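Search the forum
Search titles only
Go

Flat insoles in walking shoes, change or keep?

Fasil Lemma
Good evening to all. I have read this forum for a long time and now I write my first question. Please excuse my English, I learned it mostly from work manuals.

I walk to my work and back, and on free days I walk more, on the old railway path. My shoes are the Goker 601, size 43. I have walked almost 700 kilometers with them. The outside of the shoe is still good. The sole has its pattern, the seams are closed. But in the last weeks I feel the ground too much under the front of the foot, mostly on the left side. After one hour it becomes a burning feeling.

I bought a pair of plain foam insoles from Kisance, white, without any arch. My wife says I should buy new shoes and stop being stingy. The man in the shop said that a flat insole is good for everybody. I do not fully believe a sentence which has "everybody" in it.

So my questions are these. Should the new insole go on top of the old one, or must the old one come out? And can a flat insole help with the front of the foot, or do I need one with a support?

I put them both on the small table tonight, and I did not cut them yet. 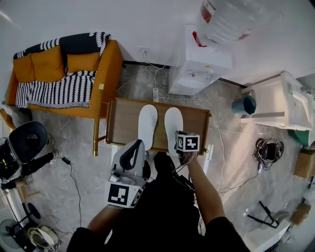 pellarine
Take the old ones out. If you stack two, your heel sits too high in the shoe and you will get blisters at the back, and the toes lose their room too. I did it for one winter and my big toenail was not happy with me.

Flat is fine if your old insole was flat as well. Look at it when you pull it out. If it has a shaped heel and you replace it with a flat one, you will notice the difference on the first downhill.

oldboot_tam
I disagree about the stacking. A very thin foam over the original is OK in a shoe that was bought a little big. Many people here do it. But the real problem is the midsole. That is the thick layer between the insole and the rubber, and when that has gone hard you can put in whatever you like and it will still hurt. Your wife is right, sorry.

pellarine
He has not even done a thousand km on them. Mine lasted much longer than that.

oldboot_tam
Yours are leather boots, we have had this discussion before. Light shoes with foam midsoles are another thing. And it depends on how heavy the walker is and how much of it is asphalt.

Fasil Lemma
Thank you both. I answer in order.

Today I took out the old insole of the left shoe. It is shaped at the heel, but only a little. Under the ball of the foot it is so thin that I can feel my finger through it. The right one is better. I press with my left foot more, it seems, and I never knew this.

Regarding the asphalt: to work it is all asphalt, the railway path is gravel. I think it is half and half.

I also did the test which is written in the pinned post, where you press the thumb into the side of the midsole. On the heel it goes in and comes back. At the front it is rather hard. I do not know how hard it was when new, and this makes the test difficult for me.

My plan is to use the old insole as a pattern, draw with a pencil around it on the new one, and cut outside the line.
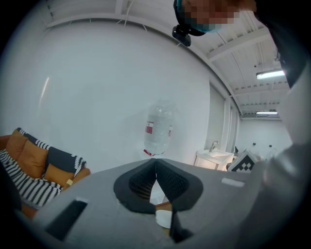
I will start with the left one and cut at the toe only, because the heel end should stay as it is. Then I walk a short way with them, perhaps as far as the bakery, and after that the way to work. If the burning is the same after 10 days, I will accept that the midsole is finished and buy new shoes.

One more thing I want to ask. The insoles smell of the factory. Is it allowed to wash them before use, or does the foam become bad from it?

kestrel_b
Cool water and a drop of dish soap, press the water out with a towel, don't wring. Let them dry away from the radiator. I put Stoseck foam ones on the heater once and they curled up like bacon.

I'd change both sides at once, by the way, even if the right one still looks good. Otherwise one leg is a bit longer than the other.

oldboot_tam
Agree with kestrel. And cut less than you think. You can always cut a second time.

pellarine
The bakery test is a good one. Lace them the same way as always, or you will be testing the laces. Also, if the burning comes with numb toes, please show the foot to somebody who knows about feet. No insole from a shop is the answer to that.

Fasil Lemma
No numb toes, only the burning. I wash them tonight and leave them in the hallway, and I will change both sides. I will write again when I know more.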